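The Understudy

Tala Tannous had been engaged to write a eulogy for a man who was not dead. He was merely retiring from Skoltell after 18 years in the pensions department, but his colleagues had asked for something with a bit of weight to it, and Tala charged the same either way.

She had a kitchen table, a deadline and a list of facts. The list said: punctual, kind to the cleaners, once won a raffle. She had worked with less. For a cousin's christening she had been given only the baby's weight.

By noon she had a first line. "When we think of Awwad, we think of pensions." She looked at it for a while and went to see whether there was any fruit.
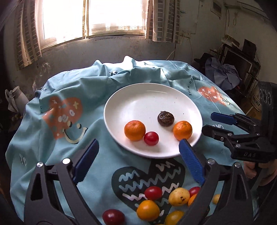

Dalal Nasrallah said that the first line made him sound like a leaflet. She said it down the telephone, with the radio on behind her, and added that if anyone stood up at her own leaving do and mentioned pensions before the second drink she would walk into the sea.

"He liked pensions," said Tala.

"Then he's had enough of them. What did he do at weekends?"

Tala consulted the list. It had nothing to say about weekends. She rang Skoltell and was put through to Awwad himself, the switchboard not having been told it was a surprise.

"Pensions," said Awwad.

Tala explained that she was conducting a survey. It was the first thing that came to mind, and she regretted it at once, for Awwad turned out to be a man who had waited years to be surveyed. He kept a diary of other people's hats. He had proposed marriage on a ferry, been refused, and then had to remain on the ferry. He had written 162 letters to Sornix about a kettle and still had the replies, of which there was one. It thanked him for his interest in toasters.

"Would you say you were satisfied or very satisfied?" asked Tala weakly.

"With the kettle?"

"In general."

There was a long silence, the sort you get from a person doing sums.

"Put satisfied," said Awwad. "I wouldn't want to seem smug. Is this for the eulogy?"

Tala said she beg his pardon.

"They left your invoice on the photocopier. I thought it was very reasonable. Only, could you leave out the raffle? It was a ham, and I'm not proud of how I behaved."

She crossed out the raffle. She crossed out the pensions as well, and after that there was hardly any list, and she began again with the ferry.

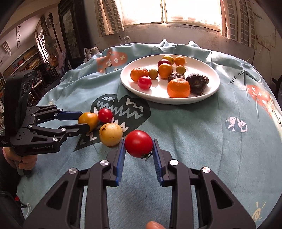

The Leaving Do

It was held in the upstairs room at the Fivon, where the carpet had been chosen to forgive things. Tala stood by the coats. She did not usually attend, on the principle that a plumber doesn't stay to watch you have the bath, but Awwad had sent her an invitation with "Survey Lady" on the envelope.

The head of department read the speech badly. He paused in the middle of words and hurried through the jokes as if they were terms and conditions. Still, they laughed at the kettle, and at the ferry they went quiet, and someone from payroll had to borrow a napkin.

Awwad listened with his hands folded. When it was over he got up and thanked everybody, and said he had been very satisfied. Then he noticed what he had said and went pink.

Afterwards he came over to the coats.

"You put the hats in," he said.

"I thought they were the best bit."

"They were rather." He looked across at his colleagues, several of whom were now touching their heads. "How much would you want for the real one? When it comes to it. I'd sooner book early."

Tala told him. He thought that was reasonable too, and asked if there was any discount for re-using the ferry.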